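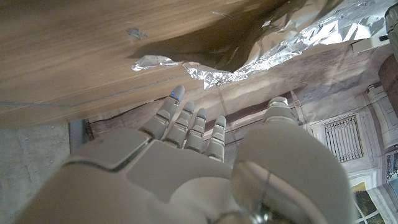

Figure 3. Wrist view from the foil task: the open hand short of the lower edge of the tilted board, foil at upper right.

4.2 Foil and board

Of the 7 chores in the Prosham set, the one involving kitchen foil was expected to be the easy one. It was put in by Trujillo as a warm-up, between two tasks we were worried about, and it has since taken up more of this paper than either of them. The instruction given to human participants was a single sentence, and none of them asked for a second.

A trial is scored on three stages: reaching the board, getting a grip on it or on the foil, and leaving both where the instruction says. We ran 1,617 trials with the Zultton controller. Of these, 1,229 passed the first stage, which is to say that the hand arrived. Readers who have employed teenagers will recognise the achievement. Later stages are reported in Section 4.4, where there is more room for disappointment.

The approach itself is tidy. In Figure 3 the four fingers are straight and parallel, with the index fingertip nearly at the wood, and a person reaching for a shelf might hold a hand in much the same way. The trouble lies in what the controller must decide next. Wood is a fair opponent: it stays the shape it was. Crumpled foil has no settled outline, throws bright highlights at whatever angle is least helpful, and changes shape when touched. The small torn piece along the board's edge in Figure 3 is a case in point, as our segmentation step has at various times labelled such scraps as part of the main sheet, part of the board, and a spoon.

Song proposed a slower approach, with a pause of 200 milliseconds before contact so that the depth estimate could settle. We adopted it for all trials reported here. It makes the hand look thoughtful, and visitors have remarked on this favourably.

We do not claim that the task stands for housework in general. Serrano, our second test site, uses a thicker foil that holds a fold better, and its results are kept separate for that reason. On the narrower question of whether the present system could be left alone in a kitchen with a roll of foil, our answer in April was no, and the later trials have not moved us.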